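Chapter 3
Keeping Old Equipment in Use

What you will learn in this chapter

How to tell the age of a machine from its service life
When repair costs less than replacement
How a small organisation can keep a useful repair record
What happens to equipment at the end of its life

3.1 The cost of owning something

When a business buys a piece of equipment, the price on the invoice is only the first cost. The item has to be housed, insured, cleaned, powered and mended. At some point it has to be taken away, and that usually costs money too. Accountants add these amounts together and call the total the cost of ownership.

Most small firms do not work this figure out. They know what they paid, and they know when something has become a nuisance. Between those two points the spending is spread over many small bills, which are easy to forget. A new door seal for a fridge, a call-out charge and a box of fuses may each go into a different column of the accounts.

Consider the Ellery, a guest house with 26 rooms. The owner, Rehema Nzioka, replaced the tumble dryer in March after a third repair bill. When she later went through the paperwork, she found that she had spent 1535 pounds on the old dryer since its guarantee ran out. The first two repairs had been sensible. The third was paid for mainly out of habit - the engineer was already in the building and the sheets were piling up.

3.2 Service life and useful life

Two terms are often confused. The service life of a machine is the time for which it can be kept working. Its useful life is the time for which it is worth keeping. A typewriter may have a service life of many decades, but in most offices its useful life ended long ago.

Office equipment often reaches the end of its useful life first. A desktop computer may switch on every morning without trouble and still be too slow for the programs its owner needs. Because many desktop machines are built from separate parts, it is sometimes possible to change one part and keep the rest.

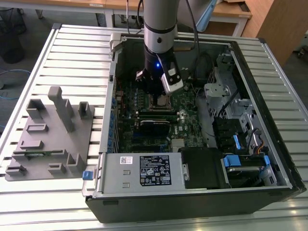 Figure 3.1 A desktop computer with its side panel removed. The motherboard fills the middle of the case.

Kitchen and laundry machines tend to behave in the opposite way. The job does not change much from year to year, so the machine stays useful until it wears out. For these items the main question is whether spare parts can still be bought, and for how long the maker intends to supply them.

3.3 The repair record

A repair record can be a notebook, a card file or a spreadsheet. The form does not matter much as long as everyone uses the same one. Each entry should give the date, the item, the fault as it was reported, the work done and the full cost, including any delivery charge.

It helps to write down the fault in the words of the person who noticed it. "Smells hot after lunch" may tell an engineer more than "motor fault". Dennis Langat kept the record at Grinis, a bakery supplier, and listed 57 separate items, from the delivery van to the label printer. He gave each one its own page.

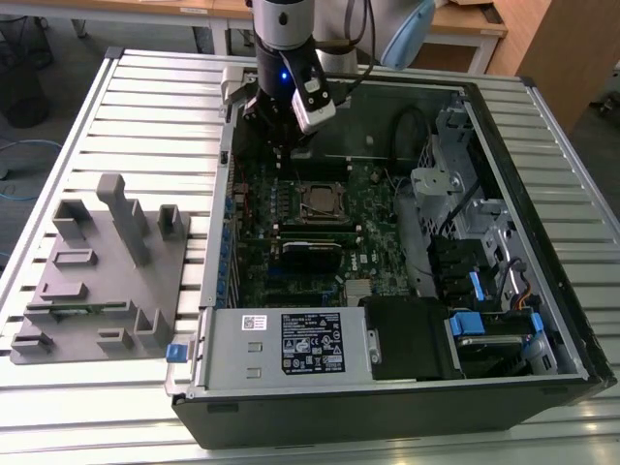
Figure 3.2 Inside a desktop computer. The open processor socket is near the centre of the board, with the memory slots below it.

A record should also show the jobs that were not done. If a repair was put off, write down who decided this and when it should be looked at again.

Key terms: cost of ownership, service life, useful life, repair record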